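Electric kettle or stovetop for a small kitchen?
Forum: Kitchen & Home > Small Appliances

valq_batista
April 2, 2018
Hi everyone, long-time reader and very occasional poster! My old stovetop kettle has finally given up its whistle after many good years, and I'm torn about what to get next. We moved to Vusville in December and the kitchen is tiny, with one decent stretch of counter and a stove that takes its sweet time. I drink tea all day long (black in the morning, mint after lunch, whatever is open at night) and my husband has one coffee and that's him done. My sister swears by electric. My mother thinks electric kettles make the water taste funny and won't be moved on the subject. What do you all use, and would you buy it again?

teodor_p
Electric, every time. I held out for years and then my daughter gave me one for my birthday, and I felt a little foolish for waiting. I only fill it for the cups I need, and it clicks off by itself, so I can wander away and forget about it, as I do. Look for one that lifts right off its base. The old corded kind drove my wife up the wall.
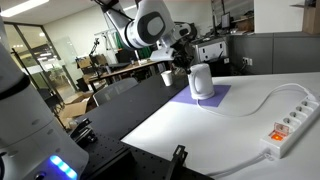

White jug kettle on its base, cord running over to the power strip

Mine was the plain white sort too and I've never wanted anything fancier.

Grukdale_Anselmo
Going to disagree with Teodor a bit, with love. I wouldn't run a kettle off a power strip. They pull a lot of current, and the booklet that came with mine says to plug straight into the wall. I also think a good stovetop kettle will outlive three electric ones. Mine has been through two house moves and a teenager, and all it has ever needed is a new knob on the lid.

teodor_p
Fair point about the strip, Anselmo, and I do use the wall outlet at home. Still not giving up my kettle, though!

solange_h
Valquíria, please don't worry about the taste! A new one can have a bit of a smell to it, so boil a full kettle and throw the water out, and do that a few times before your first cup. After that it's all about scale. We have terribly hard water here in Madigan, and I do equal parts white vinegar and water, bring it to a boil, let it sit, then rinse and rinse again. Anselmo will tell you citric acid is better.

Grukdale_Anselmo
Citric acid IS better. Your whole kitchen doesn't smell like pickles.

valq_batista
You are all so kind, thank you! I think I'm going electric, a small one, and it can live by the wall outlet next to the bread box. Mother is getting her tea from it and I'm not saying a word until she's finished the cup.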